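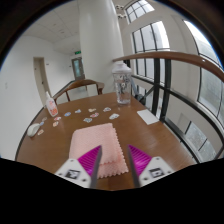 Neema says the starter smells like nail polish remover and I should feed it twice a day until it quits. Fair enough. I had it down to one feeding because I was being cheap with the rye, and it sulked all through the cold spell.

Notebook, April, bread bench, second batch of the month.

Starter: fed at 7 in the morning, equal parts flour and water, left on the shelf over the fridge. By lunch it was domed and full of holes and the sharp smell was mostly gone, so point to Neema. I'm keeping the twice-a-day schedule through the end of the month and then we'll see.

Dough: 490 g bread flour, 100 g starter, salt by the usual spoon (yes, Debashish, I know, I'll weigh it next time). I held back a splash of the water and worked it in with the salt. Went much better than dumping it all in at once! Last batch I was chasing soup across the counter.

Folds: 4 sets, half an hour apart, except the third one ran late because Phong called about the oven thermostat. He thinks the dial reads hot and wants me to put a second thermometer in there before I blame the flour again. I haven't done it yet - the good thermometer is still at Nga's place from the yogurt thing.

Bulk went long. The kitchen was chilly and the dough just sat there looking at me, so I gave it another 90 minutes on top of what I wrote down for batch one. It came out jiggly, with bubbles along the side of the tub. Shaping was sticky but it held. Straight into the fridge overnight in the floured basket.

Bake, next morning: lid on for the first half, lid off for the rest. Good color on top, bottom a shade too dark for me (Charalambos will say it's perfect, he likes it nearly burnt). Crumb is tighter near the base than I wanted, so maybe my shaping is squashing it. Flavor is the best so far, tangy without making your eyes water.

For batch three: same flour, same starter amount, slide a baking sheet under the pot for the second half. Get the thermometer back from Nga. Weigh the salt.

Also we're almost out of rye, and the lid of the big tub has a crack in it - tape for now.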